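Handheld gripper demos: how do you grab a picture frame without it spinning? (student project)

qmenon
Posted in: Clubs, Competitions and Coursework 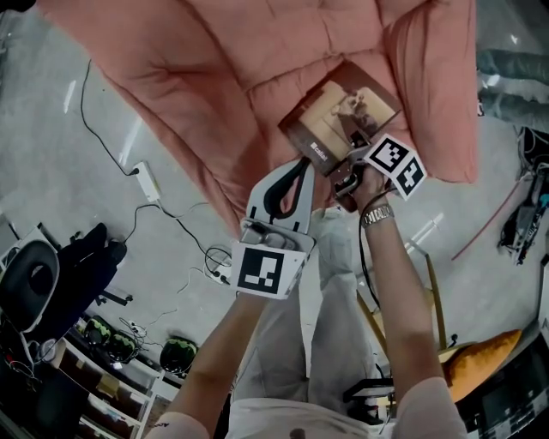

Our group is collecting demonstrations for the tidy-up task, which means one of us moves household objects with a handheld gripper and the software people complain about it afterwards. We have 70 episodes due before the end of January and the object list was drawn up by somebody who has never had to pick any of it up. Mugs are fine. Soft toys are fine. The small picture frame is ruining my life. As you can tell from where the jaws are, I've been taking it by the lower edge, and the minute it clears the cushion it wants to swing round like a pub sign. I hold the handle with my left hand and steady the jaw end with my right, and it still goes.

Things tried so far: squeezing harder (no), squeezing softer (floor), asking for a different object (laughter). Any ideas welcome. Project is called Kuvora, in case anyone from the other groups wants to gloat.

drizzlebox
Grip it in the middle of a side, near the balance point. You've got a corner. A corner of anything will swing.

qmenon
I know it's a corner. If it's lying flat on something squashy the middle of the side sinks in and the jaws can't get under it. The corner is what's on offer.

hafiz_s
Hafiz Sinaga here, Orkska team, same module, one year up. We had a paperback with the same problem. Put a strip of bicycle inner tube inside each finger. Cost us nothing, worked for weeks, smelled like a bike shop.

Also, and I say this with love, look at your right hand. It's wrapped round the jaws just under the front marker cube. Do your tracks drop out at all? Ours did whenever a thumb strayed over a marker, and we lost 6 episodes before anybody thought to look at a thumb.

qmenon
Oh no.

qmenon
I have been to look. There are gaps. I'd like it noted that I blamed the lighting in front of the whole group.

tinplate_ted
Going to disagree with Hafiz about the hand. Steadying the front is fine so long as your fingers stay below the cube. What isn't fine is that the robot arm hasn't got a second hand to steady itself with. If your demo only works because a human is propping up the business end, you're teaching it something it can't copy.

hafiz_s
It can copy the path. The path is all anyone uses. The support hand isn't in the data.

tinplate_ted
The support hand is all over the data, it just hasn't signed its name. The motion is smoother than one wrist could manage and the force on the object is different. We compared one-handed and two-handed sets for Nistix, and the two-handed ones looked lovely and performed worse.

hafiz_s
How many objects?

tinplate_ted
3.

hafiz_s
Right.

tinplate_ted
It was a short term.

drizzlebox
Can I bring up the watch? Metal strap, right next to the object, under what look like fairly bright lights. I'd take it off.

qmenon
The watch stays. It's how I know when lunch is. But fine, I'll do a set without it and see.

badawi_bench
Different approach, and you'll hate it. Let it swing. If you lift slowly enough it settles with the heavy side down, then you carry it hanging and set it down edge first. Our lot at Badawi did this with a clipboard. Ugly, but every go came out the same, and the marking scheme doesn't have a box for elegance.

qmenon
I do hate it. How slow is slowly?

badawi_bench
Slow enough that your partner sighs.

tinplate_ted
This is the right answer, annoyingly. Do it one-handed as well.

hafiz_s
Inner tube AND slow. And 2 people watching the thumb.

qmenon
Update from this afternoon. Inner tube fitted (it does smell). Lifted slowly, right hand moved back off the jaws altogether. It swings once, sulks, and hangs there. The placing is still rubbish: it lands on its edge and then falls on its face more often than not. The software people say face down counts as "placed" under the task sheet, and I intend to hold them to it.

Watch made no difference that I could find, drizzlebox. Sorry.

drizzlebox
One set isn't a test.

qmenon
It's the only set I've got before lunch.

hafiz_s
Keep the old episodes, by the way. Don't bin them, just tag them two-handed. Ted and I need something to argue about next term.

tinplate_ted
Seconded. Send me the gaps too if you can export them.

qmenon
Will do. Does anyone know if the inner tube leaves marks on a pink cushion? Asking before I go back in.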